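Progress report to the funder: Clothing repair and reuse, Vidach district

Period covered: the second half of the grant, up to the end of May

1. Short overview

The grant supports three connected activities: collection of used clothing in Vidach and Plambridge, sorting and repair in the workshop at Pulton, and evening courses where residents learn to mend their own clothes. In the first report we informed you that the collection was going well and the courses were late. In this period the situation has changed. The courses are now regular and full, and our biggest difficulty is at the sorting stage, where more textile arrives than we can process in a normal week.

We ask you to read section 4 with special attention, because it contains a request to move a part of the budget from one line to another. The total amount stays the same.

2. Collection

We now have 34 collection boxes. At the time of the first report the boxes in Plambridge were placed only near supermarkets. Following the comments of the residents, we moved several of them to the courtyards of apartment buildings, and the clothes that come from there are cleaner and better folded. The boxes near the supermarkets receive more household waste, and every bag from them must be opened with gloves.

Two boxes near the railway station were damaged in winter. One was repaired by our own team and is in use again. The other had a broken lock and a bent door, and the supplier offered to replace it at half price. We accepted this offer. The invoice is included with the financial papers.

The collection van goes out four mornings per week. During the heavy snow in February it could not reach Usuga for nine days, and the boxes there were overfull. Some bags were left on the ground beside them and became wet. We had to throw away most of this material. For the next winter we have agreed with the school in Usuga that they will let us use a dry room behind the gymnasium when the road is closed.

3. Sorting

All clothing is sorted by hand into four groups: ready to wear, needs repair, suitable for cutting into rags, and waste. In the first months the sorting tables were in the same room as the sewing machines, and the dust was a problem for the machines and also for the people. In March we moved the sorting to the smaller hall across the yard. The hall has better windows and a separate entrance, so the van can unload without passing through the workshop.

Dark clothing takes the longest time. On black fabric it is difficult to see small holes, worn places and stains, and in the beginning many pieces passed the first check and were returned by the shop later. We now put black and navy items in separate crates and check them only in the morning, near the window, with a lamp placed low at the side. The number of returned pieces became much smaller after this change.

We also wrote a simple sorting guide with samples of fabric sewn on the pages. It explains the difference between pilling, which can be removed, and thinning, which usually cannot. The guide exists in two languages. New workers use it in their first two weeks, and several of the experienced workers asked for their own copy.

4. Repair workshop and request for a budget change

The workshop has six sewing machines, and one of them can sew heavy material such as jeans and coats. The most frequent repairs are zippers, pockets, hems and seams under the arm. Knitted clothing is still a weak point. We have only two people who can mend knitwear well, and their basket is always full.

In the plan we foresaw a second machine for heavy material. After one year of work we see that the first one is enough, as coats arrive mainly in spring and can wait until summer. What we miss is a steam iron with a proper table and more shelves for the finished clothes. At present the finished clothes are kept in cardboard boxes, and they get creased again before they arrive at the shop.

Our request is therefore the following. Please allow us to use the money reserved for the second heavy machine for one steam ironing station and shelves along the long wall of the workshop. We received two offers for the ironing station and one for the shelves. If you agree before the summer break, the installation can be finished before the autumn collection.

5. Mending courses

We planned 50 places for the whole year and filled them already in the first three months of the period. We then opened a second evening group in Plambridge, in the room of the public library. The courses have four meetings of two hours. Participants learn to sew on buttons, shorten trousers, close a seam and make a visible patch. They bring their own clothes, and thread and needles are given by us.

The written opinions after the course were mostly positive. The most common complaint was that four meetings are not enough for using the sewing machine. Some people also wrote that the start at 5 p.m. is too early if they work in another town. From autumn one group will begin at 7 p.m.

In Usuga the interest was lower than we expected. Only a few people came to the first meeting, and we combined this group with the one in Vidach. We think that our announcement was placed badly, only on our website and at the town office. Next time we will send it through the school and put it on the collection boxes.

6. Public events and information

In April we held an open day at Pulton with a clothes exchange, a repair corner and a small exhibition on the subject of textile work, past and present. We prepared 200 printed programs and all of them were taken before the afternoon. The exhibition started with old tools from the Vidach weaving mill.

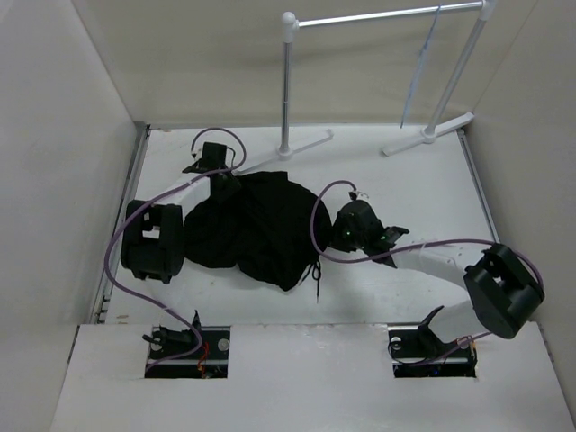 7. Cooperation with the shop

The shop in Vidach sells the ready and repaired clothes at low prices. The income is used for thread, electricity and the rent of the small hall. Children's clothing is sold the fastest, often on the same day. Men's jackets and formal suits stay for a long time. We agreed with the shop that suits which are not sold after two months go back to the workshop, where the fabric is used for patches and for the course materials.

The price labels were changed in May. Each repaired piece now has a small label which says what was repaired. The shop reported that customers ask fewer questions and that they look at the repaired rack more willingly than before.

8. Difficulties and risks

The rent contract for the small hall ends in autumn. The owner told us by telephone that he wishes to continue, but we do not have this in writing yet. If the hall is not available, the sorting would have to return to the workshop, and we would be obliged to reduce the collection during the winter.

The price of the disposal of waste textile has increased. We cover the difference from the shop income at present. We try to reduce the waste part by clearer signs on the boxes, with drawings of what is accepted and what is not.

We also had a longer absence of one of the two knitwear menders. We would like to train two more persons in this skill, if possible in the frame of the existing training line.

9. Plan for the next period

Sign the new contract for the small hall.
Install the ironing station and shelves, if the budget change is approved.
Start the evening group at 7 p.m. and repeat the invitation in Usuga.
Replace the signs on all collection boxes, beginning with those near the supermarkets.
Prepare the dry room in Usuga before the first snow.

The financial table, the two offers for the ironing station, the offer for the shelves and the invoice for the collection box are sent in a separate folder. We are ready to answer your questions and would be glad to receive your decision on section 4 in writing.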